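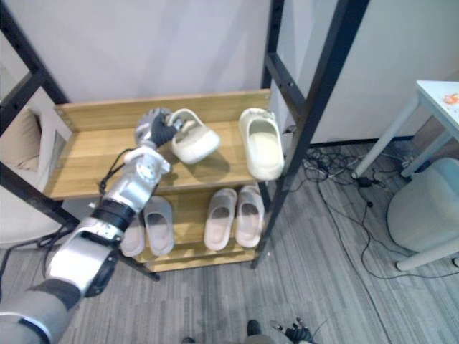 Ticket: Shoe rack task – second shoe of a pair placed with gap or overhang
Project: Treloar
Component: placement policy
Opened by: Randi Solberg
Opened: 5/2/23
Status: Fixed, monitoring

Problem
With the Zondell checkpoint, the arm puts the second clog down too far from its mate or with the toe past the front of the shelf. Slippers on the lower shelf are not affected. Failed 9 of 11 trials.

Checked first
Hand-eye calibration redone, no change. Swapped the Brellow finger pads for the old set, no change. Grasp is fine. Fingers go into the opening at the rim and the clog hangs at a tilt, same as in the demos.

Cause
The policy predicts the release pose from the wrist pose and ignores how the shoe sits in the hand. In the January demos the operators nearly always grasped at the same spot on the rim, so it never had to learn the offset. Clogs are thick and stiff, so a small grasp error goes straight through to the toe.

Change
Added an in-hand pose estimate as an input, taken after the lift and before the approach. Retrained on the same demos plus the new set with varied grasps. Sultex config is otherwise untouched.

Result
Failed 2 of 11 with the same start positions. Both were heel contact with the back panel – the shoe stayed on the shelf but ended up turned.

To do
Lower the approach speed over the last 5 cm and rerun. Do not merge to the main branch until the grey slippers have been retested with the new input.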